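The Ornside Utility Assistance Fund closed its first application window in October, and I have now had time to read through the published results. As a former member of its advisory panel, I follow the fund closely, although the views on this page are my own.

The fund received 670 applications and approved 152 of them for bill credits. Most of the remaining households were not turned away on income. They were placed on hold because a form was missing, most often the landlord's consent to release meter records. Tenants in older buildings frequently share a meter, and the current form makes no allowance for that arrangement. 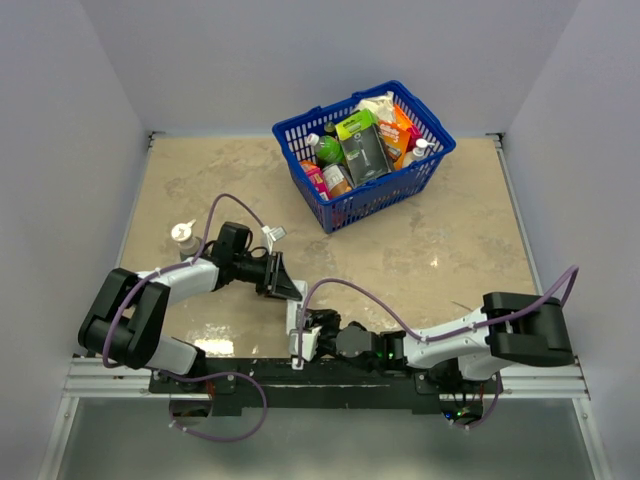

Gerd Ostermann, who administers the fund, has proposed a simpler procedure for the next window. A tenant would submit one recent bill or a signed statement of shared costs, and the utility would confirm the account directly. I support this change. It would place the work of verification with the party that already holds the records.

I am less certain about the proposed credit limit. Under the draft rules, no household may receive more than $1000 in a heating season. That amount is adequate for a small apartment with gas heat. It is less adequate for a detached house that relies on electric baseboard units, as many do along Raju Road — and those are the homes where arrears build fastest.

The draft also shortens the appeal period to 29 days. Applicants should be aware that the period begins on the date printed on the decision letter and not on the date of delivery. Anyone who intends to appeal should keep the envelope and request a written receipt from the fund's office.

Written comments on the draft are being accepted at the Ornside municipal building until 4 p.m. on the final day of the comment period. I have submitted mine, with a request that the credit limit be set by heating type.

Share this post
14 shares
3 comments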